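Oiling bamboo boards: what are you all using?
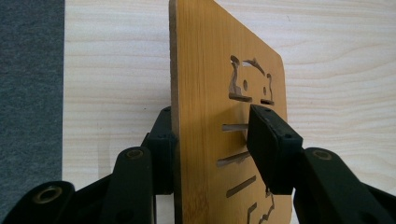

Post 1
saltmarsh_tim
Joined in August, first proper question. I've got a few bamboo bits in the kitchen, including one with a cat cut through it, and they're starting to look dull. I've been using sunflower oil because it was in the cupboard. My sister says it goes sticky. Is there any point in paying for the proper stuff?

Post 2
Grebe_House
Your sister's right. Sunflower goes tacky and then it smells. Get food-safe mineral oil. I use the Fultar one, 300 ml bottle, and it has lasted me two years.

Post 3
penny_loaf
Fultar is fine but overpriced. The chemist sells plain liquid paraffin, same sort of thing for less. Check the label says it's suitable for internal use.

Post 4
Grebe_House
Last time I looked the chemist's bottle was 100 ml, so it worked out the same. Depends where you shop.

Post 5
oldmillrace
I don't oil bamboo at all. It's dense and doesn't take up much. Mine is a Landale board, washed by hand, stood on its edge to dry, no trouble in 3 years. Oil just sits on top and picks up crumbs.

Post 6
penny_loaf
Disagree with that. It takes less than beech but it does take some. Wipe it on, leave it overnight, wipe off what's left. If it's picking up crumbs you've used too much.

Post 7
saltmarsh_tim
Thanks all. What about the cut-out edges? A cloth won't go in properly.

Post 8
Grebe_House
Cotton bud for the small holes, old toothbrush for the rest. The edges dry out first on mine.

Post 9
oldmillrace
Get the sunflower off before you put anything else on. Hot water, washing-up liquid, then let it dry until Saturday at least.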